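4 Setting up the outfeed tray and weigh plate

Applies to the Kedgate benchtop portioner, models with the deep tray

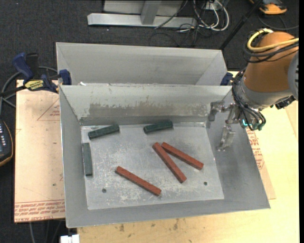 Fig. 4-1. Metal bin with green and red blocks.

Read section 3 before you start. The portioner must be standing level on a fixed bench and must be unplugged. Keep the plug where you can see it until you reach step 12.

You will need the hex key from the accessory bag, a clean dry cloth, the 300 g check weight and a small spirit level. The check weight is supplied in its own box with the Vokex weigh kit. If your portioner was bought without the weigh kit, fit the tray as described in 4.1 and then go straight to section 5.

4.1 Fitting the tray

1. Take the transit strap off the tray rails. Keep the strap, as it is needed whenever the machine is moved.

2. Wipe both rails with the dry cloth. Do not use oil or grease on them.

3. Hold the tray with the lipped end towards you and slide it along the rails until it meets the rear stop. It should move freely. If it binds, take it out and check that both rails are seated in their brackets.

4. Turn the two side catches inwards until they click.

5. Pull the tray gently towards you. It must not come forward by more than the thickness of a coin.

CAUTION: The edges of a new tray can be sharp. Wear the gloves until the edge trim has been fitted.

6. Press the edge trim on, beginning at the front left corner and working round. The two ends should meet at the back. Trim off any extra with a knife, leaving no gap.

Note: Trays made for the earlier Prelby machine look much the same but are shorter, and the catches will not reach them. Do not drill new holes to make one fit.

4.2 Fitting the weigh plate

7. Check that the four rubber feet are on the underside of the plate. Spare feet are in the accessory bag.

8. Lower the plate onto the posts, cable side to the rear. Let it drop under its own weight. Pressing down on the plate at this stage may damage the load cell.

9. Feed the cable through the grommet and push the connector into the socket marked W. Tighten the collar by hand only.

10. Tuck the slack cable behind the clip. The cable must not touch the tray at any point, or readings will drift.

11. Put the spirit level on the plate, first front to back and then side to side. Adjust the machine feet with the hex key until the bubble is central both ways, then tighten the lock nuts.

4.3 Zeroing and checking

12. Plug in the machine and switch on at the rear. The display counts down and then shows a row of dashes. Leave it to warm up for 5 minutes with nothing on the plate.

13. Hold ZERO until the display shows 0 and stops flashing.

14. Place the check weight in the middle of the plate. Use the cloth to hold it, as finger marks add up over time and will change its weight.

15. Wait for the steady light. The display should read 300 g. A reading 1 g either side is acceptable.

16. Move the weight to each corner in turn and note the four readings on the card inside the lid. If one corner differs from the others by more than 2 g, go back to step 11.

17. Remove the weight and return it to its box.

If the display shows E4, the connector is not fully home. Switch off, unplug the machine and repeat step 9.

If the reading wanders with the weight at rest, look for draughts from a door, fan or heater before you change any settings. An open window is a common cause in summer.

If the machine will not zero, lift the plate off and look for scraps under it. Refit the plate and start again from step 11.

4.4 Routine checks

Repeat steps 13 to 17 at the start of each working day and after every deep clean. The portioner does not store the zero when the power is off.

Take the tray out and wash it by hand in warm water with a mild detergent. Dry it fully before refitting. Dishwasher salt will mark the metal and may lift the edge trim.

The weigh plate must not be put under a running tap. Wipe it with a damp cloth and then a dry one.

Replacement trim, feet and check weights can be ordered from Karpenko, the parts supplier listed on the back cover. Quote the serial number from the plate beside the power switch. Customers with a service plan should have the load cell tested once a year.

Go on to section 5, Choosing a portion size.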